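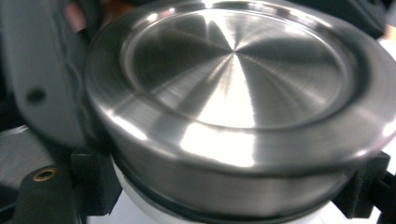
Brushed steel lid on its white base, with the black gasket between them.

Wanda Esposito has finished putting Enanis back together, and she would like it known that the job list is now only one page, single-spaced.

Enanis, for newer members, is the sloop on the end mooring at Dornham, the one with the green canvas and the strong opinions about going astern. Wanda bought her from a man who described the deck as "a little soft." By April she had cut out a section of it the size of a card table and was standing in the hole, having lunch.

The core is new now. So are the chainplates, the lifelines and 200 feet of anchor line, the old line having gone so stiff it could be stood in a corner like a broom. The standing rigging was quoted at a figure Wanda will only repeat after a drink. She kept the mast, which is straight, and the boom, which is close enough.

The engine is another matter. She had planned to replace it, went as far as measuring for the new one, and then found that the old one started on the first try, apparently out of fear. It has run 70 hours since the rebuild and leaks a polite amount of oil into a baking tray. Ferreira, the yard up the creek, offered to look at the rear seal for $280, not including getting at the rear seal. Wanda is thinking it over.

Below, the cushions are blue again and the head has a door. The stove came off Lanudent, the old ketch that was broken up last winter, and fits perfectly apart from the gimbals. Anyone with a pair going spare, and no great attachment to them, should leave word at the dinghy dock.

Her first trip was out to the bell buoy and back, in eight knots of wind and flat water, with two crew and far too many sandwiches. One hatch dripped. A cleat nobody had touched in years came off in someone's hand. Otherwise all well, and they were on the mooring again by 4:30, on the third pass.

Wanda still has the old jib, sail number 259, free to anyone who will take it away. It has one good season left in it, or makes a very large tarp.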